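Kalden's Password Manager Finally Gets a Family Plan

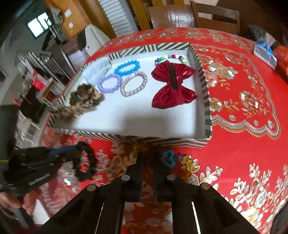 What's new

I've been using Kalden on my own laptop for a couple of years now, and every time I told my sister to get it she'd ask the same thing: can we share one account? Well, as of the May update, yes! The family plan covers 5 people, and everybody gets a private vault plus one shared one for the Wi-Fi code, the streaming logins and whatever else gets texted back and forth at midnight.

Idalina Falcão, who runs support over there, told me by email that 2,420 households were already on the waiting list when it opened. I was one of them (I signed up late at night and forgot all about it until the invite showed up).

Setup and switching over

Setup took me two evenings, mostly my own fault. The import from my old program choked on 275 saved logins until I cleaned out the duplicates, and I had a lot of those. Once that was done it went right through. My mom got in on her phone with no help from me, and I still can't quite believe it.

One thing to watch: if you turn on the shared vault before you invite people, they each get 2 emails, and the second one looks kind of fishy. Nokuthula Radebe on the Prutdale user forum spotted that first, and Kalden says a fix is coming with the next release.

If you already pay for a single account, you can switch from the billing page and the time you have left carries over. The old single plan is staying put for anyone who wants to keep it.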